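Search this notebook Go
Print | E-mail this page
Shares 2 Comments 5

4 Jun 2022 - Foleo kit, two-arm bundle, trial bench

Picking up where Elaheh left off. Her notes stop at the gripper mounting so I'm starting from there. Loan from Oprea runs out end of June and Marjan wants a yes or no on buying before then, plus what we'd want changed if yes.

Unboxing/mounting, short version: plates bolt onto the front beam fine, hardware was all in the bag, printed guide is wrong in two places (step numbering skips, and the drawing has the mount plate flipped). Lost most of a morning to the flipped plate. Told Oprea support, they said "known", new pdf coming. Has not come.

Software went on the Zarville box first try. Second arm needed its address changed by hand. The setup page says it finds both on its own. It does not, it finds one of them twice. Elaheh has the workaround in her file, copy it over here when she's back.

Sorting task today: bins along the back and right, small stuff moved from one to another, left arm works the green one and right arm works the gray. Drum cabinet stays in the back left corner for the drawer task later, didn't touch it today. Told the planner to treat it as a keep-out.
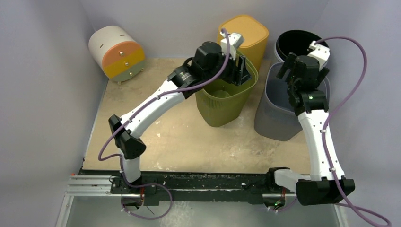

Ran 50 transfers with the kit's own demo program, no tuning, because that's what you'd get on day one if you paid for it. 5 drops. All of them on the soft items, the hard ones never slipped. Grip force setting is one number for both arms, which is dumb, want it per arm. Asked support if that's in the paid tier. It's in the paid tier.

Then slowed it to 40 percent and ran the soft ones again. Better, didn't log it properly, forgot to start the recorder. Redo.

Cables. Purple camera cables are the thing I'd complain about most. The ties hold fine along the forearm but the slack has to go somewhere and it goes into big loops at the elbow and down under the beam. Take the tie too tight and the wrist pulls the plug at full reach, leave it loose and you get the loops. Kit should ship with a proper guide clip. Marjan says Puvport sells one that fits, haven't checked the price. If we have to buy clips from somebody else that goes in the review.

Also the connector at the camera end has no lock. Lost the left picture once in mid run, reseated it, came back. Not sure it was the plug, could be the hub. Swap the hub before blaming Oprea for it.

Rims: both working bins taper, so the fingers have room at the top and much less lower down. Demo program goes straight down the middle and doesn't care. When I gave it an off-center pick in the green bin it rubbed the wall and stopped on the force limit. Good that it stopped. Bad that the error just says "motion fault" and you have to go dig in the log to find out which arm. Reset is both arms together too, can't clear one.

The yellow one and the round white one at the back are for the next round, program them as extra drop targets. The white one has a black inside, want to know if the cameras can tell how deep it is. My bet is no.

Tabletop: it's the old one, scuffed and chipped all over the middle. Was going to cover it but Marjan said leave it, a buyer's table won't be clean either. Fair. Depth view didn't seem bothered by the pale marks, the color view picked one of them as an object with the threshold at default. Raised threshold, gone. Write down the value!! (didn't. it's in the config from this afternoon)

Things I like so far, to be fair to them:
Arms are quiet. Backdrivable enough to shove out of the way with one hand. Teaching by hand is really quick, Elaheh had a pick taught before I'd finished reading the page on it. Reach overlap in the middle is decent and the collision check between arms has caught every bad move I fed it.

Things I don't:
Guide. Cables. One grip number. Shared reset. License check needs the network at every start, and our network being what it is, that meant waiting twice today.

Price question still open. Quote Marjan got covers arms, grippers and cameras but the support line is separate and it renews every year. She's asking if we can skip it the first year. I'd say don't skip it until they fix the pdf.

To do
- redo slow run WITH recorder on
- swap hub
- get Elaheh's address workaround in here
- Puvport clip, price and whether it realy fits the forearm
- off-center picks in the gray bin, right arm
- drawer task, top drawer first, then ask Marjan if the lower ones matter
- send Oprea the log from the motion fault

Left the arms parked and the demo program loaded. If you use the bench before me please don't change the grip number without writing it down, I need it the same for the redo.

5 comments Print | E-mail this page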